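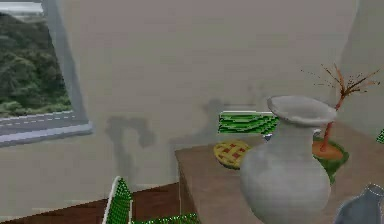 *Simulated room, scene camera: pie, gray vase, potted plant, and a road outside the window.*

I spent most of March comparing two gripper controllers in simulation, and I'm still not sure what I learned. Zuvo is the one everyone at work likes. Nustorix is the one I was already using. Both claim to handle cluttered tabletops, so I built a room with a wooden table and a lot of awkward stuff on it and let them go at it.

The vase is the nasty one. It has a wide rim, a skinny neck and a big round body, and a parallel gripper can go for the neck or pinch the rim. Zuvo picks the neck nearly every time. Nustorix dithers. On paper Zuvo wins: 500 trials each, 1000 in total, and it dropped the vase less often.

But I don't trust that number much. The friction in my setup was a guess. When I lowered it a little and reran 100 trials, the gap between the two mostly went away. If one slider can do that, I'd like to see the slider settings before I see anybody's bar chart. The Zuvo release notes don't give theirs.

Then there's the camera. Mine sits low, and from there the vase covers the right side of the pie and hides most of a small bluish thing behind its neck. Neither controller ever went for the bluish thing. I raised the camera and Nustorix found it on 8 tries, Zuvo on none. So is that a gripper result or a camera result? I've gone back and forth.

Deolinda Teixeira read a draft of this and told me the shadows on the wall were too soft to be any use for depth. She may be right. They are pretty blobby. I haven't tested harder light yet.

I'm keeping Nustorix for now, mainly out of laziness, and I won't be paying for the Zuvo license until I've run the vase on a real arm. The Todlow wrist mount is still on back order.

Scene files are in the usual folder if you want to break them.

24/09/2025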